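Notebook, election text group
2019-06-01

Continuing with the coding of the campaign speeches from the Kultel regional assembly election. I write this down mostly for myself, and for whoever takes over the sheet in September, when my contract goes to half time.

State of the corpus. We have now 586 speeches and press statements from the two big party lists, Baert list and Plaltik list, plus the independents. After splitting they give 3161 paragraphs. The splitting is done by blank line in the transcript, so a paragraph can be one sentence or half a page. I was against this in the beginning, but to split again would mean to throw away the codes we already have, so it stays.

What I did today: read again all paragraphs with the code SECURITY and the code BLAME-GOVERNMENT together. The question was whether the candidates speak about the insecurity on the roads as a fault of the governor, or as a general problem which every region has. In the codebook these are two different things (4b and 4c), but the two coders did not use them in the same way. One coder puts 4c every time the speaker says "all regions suffer from this." The other one puts 4c only if no office holder is mentioned anywhere in the paragraph. So a paragraph which says "all regions suffer, but our governor sleeps" is 4c for the first and 4b for the second.

I found 19 paragraphs of exactly this type. I do not want to decide them one by one by feeling. My proposal is to permit both codes on the same paragraph and to add a column for which comes first. The order matters, I think. A speaker from the ruling list begins usually with the general difficulty and arrives later to what the government has done. The opposition speaker makes it the other way round. If we keep only one code we lose this.
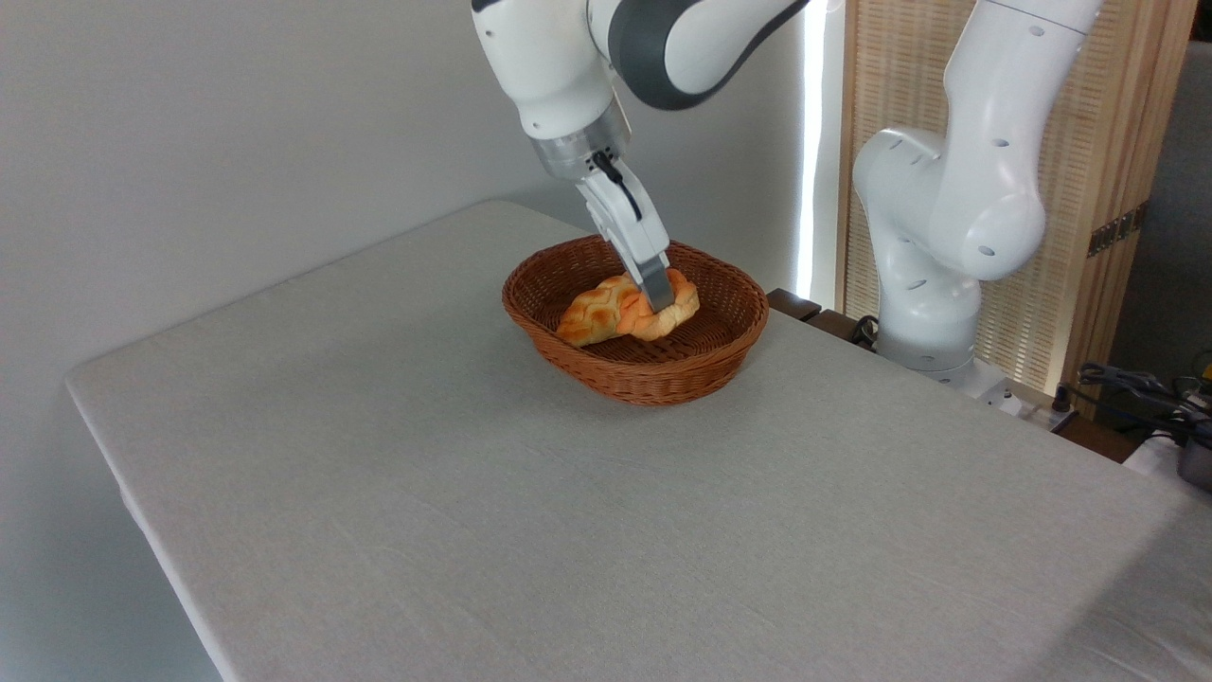

Robot arm and bread roll in the basket.

Second thing, the agreement numbers. I calculated them again in Cloltik after the update, and the value for the economy codes is lower than in the old version. First I was afraid that our data was damaged. Then I compared the export files line by line and the data is the same. The new version counts the empty cells as a disagreement when only one coder left the cell empty. The old version skipped such cells. I prefer the new way, it is more strict, but then we must write it in the methods part, and table 6 in the draft must be made again.

Third, the statements after the party congress. The Plaltik list published its statement in two versions, a short one on the evening and a long one the next morning. In the long one the sentence about "sacrifice from every household" is gone. We have both files in the corpus under the same date. For the moment I marked the short one as DUPLICATE? with the question mark, so it is not counted and also not deleted. Please do not clean it away. It is maybe the most interesting pair that we have.

To check still: the radio interviews. The transcripts came from the station and they do not show where the journalist interrupts. In three of them I am not sure who is speaking after the break. I listened to the first one and the transcript has given to the candidate a sentence which is clearly from the journalist. I corrected it in the file and left a note in the margin. The other two I could not open, the sound file asks for a password that I do not have.

Small things:
- column K is now called "speaker_office" and no longer "position," because "position" was understood as opinion
- the rally in the north district has the wrong month in the sheet, I did not change it before I see the newspaper
- for the word "bandits" there is no rule in the codebook. I put it under security, without blame
- backup made, old version is in the folder "before_split"

Next: code the remaining independents, then the new agreement test on the security part only.

3 comments

kodierer2: I am the one with "4c every time," sorry. Both codes is fine for me. Can the order column be filled only for 4b/4c, or do you want it for all?

archive desk: The password for the sound files is on the inside cover of the green folder. All the radio material has the same one.

mpt: Agree to keep the two congress statements. I have a printed copy of the short version with the hour on it, will scan it.

Shared 6 times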